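3.2 Tabletop materials

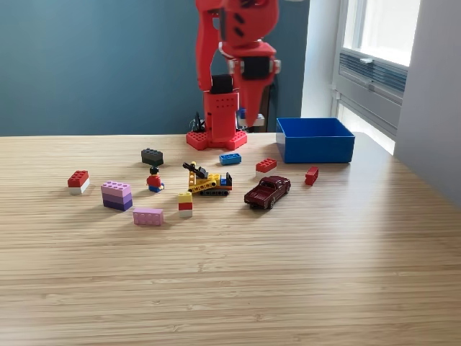

Figure 2. Play materials on the wooden tabletop, with the blue storage box at the right.

3.3 Sorting and putting away

Tidying was treated as part of the play session. Children at the Veldale and Evside settings were asked to clear the table into an open-topped plastic box, and staff noted which pieces went in first and which were left until the end. Over the study period 217 sessions were logged, giving 2319 separate put-away events.

Joined bricks caused the most disagreement between observers. A stack such as the purple one in Figure 2, which runs from pale lilac at the top to deep violet at the bottom, could be put away whole or taken apart first. Following Koubek and Sin, we scored a stack as one item if it entered the box in one piece. Single bricks, like the flat pale pink one, were scored separately. Minifigures were recorded under their own heading, as children often kept them back for another game.

Sessions in which the box was moved to the floor were left out of the analysis (16 in all). The remaining records were coded by Ľubomír Koubek and checked by Chin-lung Sin in April.

Contact: Plendow Play Research Group, Veldale | Back to top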